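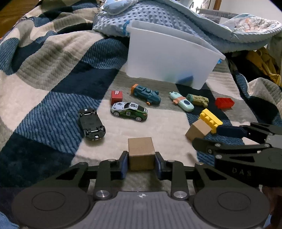 Figure 1. Two hand-held grippers during a toy sorting session on a quilted bedspread. The gripper in front is holding a wooden cube.

Jercombe Household Manipulation Project
Progress report to the Tresstead Fund, second reporting period
Submitted 2020-12-03 by Eilidh Munro, principal investigator

1. Summary

The project is on schedule for the data work and behind schedule for the robot trials. We now have enough two-handed demonstrations of tidying tasks to train the policies described in the proposal, and the first set of results on soft surfaces is in. The main finding is that demonstrations recorded on beds and blankets transfer better to hard surfaces than the other way around. We did not expect the difference to be as large as it was.

Spending is within budget. We ask for one change to the plan, described in section 5.

2. Data collection

Sessions took place in 19 homes. Each operator works with one gripper in each hand and puts toys into a storage bin, with no script beyond the order to clear the surface. Operators use whatever toys the household has, plus a small set of wooden cubes that we bring to every home. The cubes give us a common object to compare across sites. The rest of the objects vary a lot in shape: building bricks, toy cars, figures lying on their sides.

We dropped the fixed starting layout in March. Under the old layout operators put the objects down in neat rows, and the policies learned the rows. Objects are now tipped out and left where they land, upside down or leaning on each other.

Hubert Egger rewrote the labeling guide over the summer. The old guide had one label for "grasp." The new one separates a square grasp, where both pads meet flat faces, from an edge grasp and from a pinch on a stud, wheel or fin. Relabeling the earlier recordings took longer than planned - most of one person's time for the quarter - but the success figures below depend on it.

3. Results so far

We trained two versions of the same policy. Version A used only recordings made on tables and floors. Version B used only recordings made on beds, blankets and rugs. Both had the same number of demonstrations and the same training time. Each was then tested on the arm pair at the Jercombe lab with objects neither had seen.

On a hard tabletop, version B cleared 81 percent of objects on the first attempt. On a quilted cover, version A cleared 28 percent. Most of version A's failures came from closing too high. On fabric a small object sinks slightly when the pads touch it, and the policy had no experience of that. It also treated folds and seams as object edges and closed on the cloth.

Version B was slower. It makes a short downward press before closing, which it appears to have picked up from the operators, and it does this on hard surfaces too, where the press has no use. We have not tried to train it out yet.

Patterned covers remain a problem for both versions. Wide bands of contrasting color cause more missed objects than plain fabric, particularly with dark objects on dark bands. Egger is testing whether added depth input helps. Early runs are encouraging but too few to report.

Two-handed behavior is weak. Operators often hold an object in one gripper while reaching for the next with the other. The policies almost never do this. They finish one object, return to rest, and start again. We think the cause is the way recordings are cut into segments, and we plan to retrain on uncut sessions.

4. Problems and delays

The robot trials started late. The replacement wrist units from Charvát arrived after the date we had been given, and one had to be sent back. We lost 21 working days of arm time. The trial schedule has been moved, and the shortened version still covers all the conditions in the proposal.

Finger pads wear faster than we allowed for. Ribbed fabric is hard on the rubber, and a worn pad changes the grip enough to show up in the data. Pads are now checked before each session and the change is logged.

Some early recordings have the clocks on the two grippers out of step. These were fixed where possible and removed where not.

5. Requested change

We ask to move the unspent travel line into storage and computing. Uncut sessions are much larger than segmented ones, and the current Javetti storage contract will be full before the end of the next period. The total does not change.

6. Next period

Retraining on uncut sessions comes first, followed by the repeat of the version A and B comparison with a mixed training set. The depth tests will run alongside. We expect to send the labeling guide and a first portion of the recordings to the Fund's data office for review before release. Questions on the figures in section 3 should go to Hubert Egger, and questions on the budget to Eilidh Munro.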